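Paper Goods at the Femville Street Fair
Aug 14, 2018 — Gallery by Forough Khosravi

The drinks table needs a lot of cups, and we went back to plain white paper ones for the fair. The order came from Kivton as 400 small and 515 large, packed in two cartons. Lids are stored separately, on the shelf by the door. 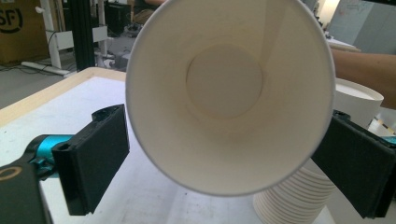
White paper cup with a rolled rim, and more of them nested in a tall stack.

The inside is smooth and off-white — no print, so we can write on the outside with a marker. Please keep the cups nested until they are needed. The stacks go on the left side of the table, next to the napkins.

Leftover cups from July are still in the Vimberg box and should be used first.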